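29 octobre 2022

Bon, me revoilà après une semaine sans écrire un mot. La cellule Junavico m'a mangé tout mon temps, et c'est ma faute : j'avais repoussé l'entretien depuis août. Avant de toucher à quoi que ce soit, j'ai relancé la simulation, celle avec la table de salle à manger, les clés à porter orange et la grosse peluche brune. Le bras blanc sur son socle sombre, c'est lui que je dois recaler.
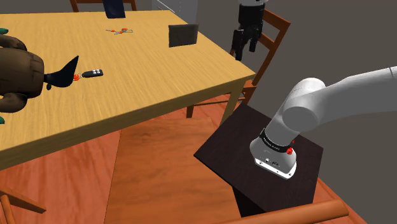
Tous les combien faut-il refaire le zéro des axes ? Chez nous, après chaque démontage de la pince et dès qu'on déplace le socle.

Győző Kozma trouve que j'exagère, mais il n'était pas là quand l'axe 2 est parti de travers ! J'ai donc tout repris dans le fichier Trekum, 54 lignes de paramètres relues une par une avec un café froid – je ne recommande pas. La ligne 14 portait encore l'ancienne longueur des doigts. Annunziata Marchetti l'avait signalé sur un bout de papier que j'ai retrouvé dans ma poche, évidemment.

Ensuite la pince. J'ai collé la vue tout près de la planche jaune pâle, pour regarder les vis à six pans creux et le long support noir percé de trous avant de sortir mes clés pour la vraie. 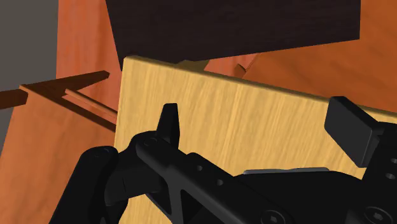 Le soir, côté atelier

Démontage des doigts, nettoyage, un peu de graisse Runis sur les glissières (vraiment un peu, la dernière fois j'en avais mis partout). Une vis du support résistait, je l'ai laissée pour demain. Il faut aussi que je rappelle Sorrentino pour les patins de rechange.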